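Cerley Should Pay for a Night Crew

The last three serious house fires in Cerley all started after 10 p.m. All three were reached first by an engine from Sutherland, a town that is 11 miles away and owes us nothing beyond a mutual aid agreement signed when both places were half the size they are now.

Our own station on Bellow Street is staffed from 6 a.m. to 6 p.m. After that, the calls go out to on-call firefighters, who get up, get dressed and drive in. They are good at this. Several of them have been doing it for 20 years. But a person who lives across town can't be on an engine in two minutes, and no amount of dedication changes the drive.

The town council has had a staffing proposal in front of it since August. It would put four firefighters in the station overnight and would add $134 a year to the tax bill on a typical house. The council has discussed it twice and moved it to the next agenda both times.

I understand why. People here have watched their water rates and school taxes go up, and $134 is real money to a retired couple. The members who want to wait are not careless people. I just think they are looking at one side of the ledger.

The station answered 292 calls last year between 6 p.m. and 6 a.m. Most were medical. Some were alarms set off by burnt toast. A few were fires, and one of those took the back half of a duplex on Rorex Avenue, where Surachet Wongsuwan had lived with his mother for nine years. He told the council in the public comment period that he stood on the sidewalk and could hear the siren coming the whole way down the county road. He asked them to vote on the proposal. He didn't ask for anything else.

Some residents have suggested better equipment instead. The department could use a newer pumper, and I would not argue with anyone who wants to buy one. But a pumper parked in a dark station is waiting on the same drivers as the old one. Others want a grant to cover the crew. Grants for staffing run out, usually in three years, and then the town has the same argument with people's jobs attached to it. 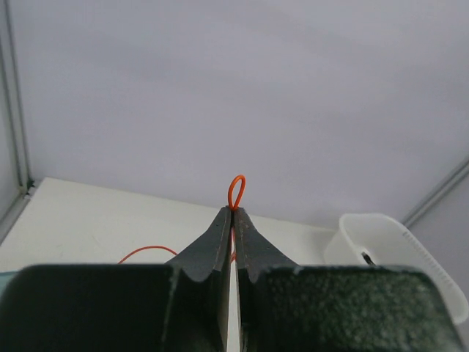

There is also the matter of Sutherland. Their chief has been polite about it, but their council has started asking how often their engine leaves town for ours. If they decide to send it only for a second alarm, we will have no overnight engine that is already staffed when the phone rings. I would like us to settle this before they do — it is our job, and we have put it on a neighbor for long enough.

The proposal isn't perfect. I would rather see the cost phased in over two years, and I think the overtime estimate is low. Those are things a council can fix with an amendment. The proposal is back on the agenda next month at 7 p.m., and public comment comes first. I plan to be there, and I hope the 60 people who signed the petition at the hardware store will come too.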